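Rutby Publishes Results of Hand-Held Gripper Trial, Including the Parts It Lost

LORKPORT, 2021-12-02. Rutby, the Lorkport test house for hand-held and arm-mounted grippers, today released the results of its first side-by-side trial of finger pads for hand-held gripper tools. The full report is free to download and contains 518 logged picks, two pad types, one controller change made halfway through and regretted, and a short appendix on hair clips.

The trial set out to answer a question that customers keep asking the company by email, usually late at night: does the surface on the inside of the fingers matter, or is everyone paying extra for texture? Rutby compared a smooth pad from Plivberg with a textured pad from Nyamweya. Operators used each pad on the same list of small household goods, sorting them out of a shallow tray and into a bin.

Nyamweya's textured pad completed 400 picks before Rutby replaced it. Plivberg's smooth pad completed the remainder and then began to peel at one corner, an event the report calls "early retirement." Plivberg has asked us to point out that the pad was a pre-production sample, and we are pleased to do so.

"We expected the textured pad to win on everything, and it won on most things," said Rokeya Sultana, who ran the trial. "Then it met a plastic wrapper. The wrapper did not care about the texture. I have watched grown adults chase the same wrapper across a tray for a full minute, and one of them was me."

Claw clips caused the most argument. A claw clip is a small gripper with opinions of its own, and if it is picked up by the wrong end it opens. Both pads handled the larger clips well when the operator approached from the side. From directly above, the smooth pad dropped them often enough that the test sheet was given an extra column.

Rings were easier than anyone on the team had bet, and the money has been paid. Soft blocks were easier still. They will let almost anything pick them up, so they have been moved to the warm-up list, where new operators can enjoy them.

The report also covers camera placement. Rutby tried a wrist camera mounted high on the tool and then lower, closer to the fingers. The low mount gave a better look at the last inch before contact and a worse look at everything else. Operators using it were quicker to close on an item and slower to find the next one. The company has settled on the high mount for now and expects to change its mind by July.

As for the controller, Rutby switched to faster finger closing after the first 100 picks with each pad. Faster closing saved time on firm items and launched several light ones. Results from before and after the change are reported separately, at the insistence of everyone who had to read the draft.

"People send us videos of grippers picking up a single cube on a clean bench," Sultana said. "It's a lovely cube. Most of what people own is small, shiny, and in a bag."

Testing took place partly at Rutby's Lorkport shop and partly in ordinary homes, on whatever surface was available. The company found that a tray sitting on something soft shifts when pushed, and that operators who had done well at the bench pushed it anyway. Scores on soft surfaces were lower for both pads. Rutby now lists them in their own table and recommends that buyers read that table first, especially if a sales brochure is open in the other window.

A second round will begin next year with 50 new items, chosen by Rutby staff from their own kitchen drawers. Makers of pads, fingers, and controllers are invited to submit hardware. There is no entry fee. Samples will be returned in the condition in which the trial leaves them.

The report, the item list, and the raw pick logs are available on request from the Rutby press desk in Lorkport. Please state whether you want the logs with or without the operators' comments. The version with comments is longer.
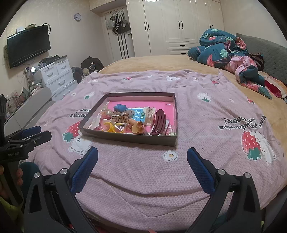
Requests for the second round should name the pad material and the finger it was designed to fit. Rutby will supply the screws, having learned from the first round that no two suppliers send the same ones.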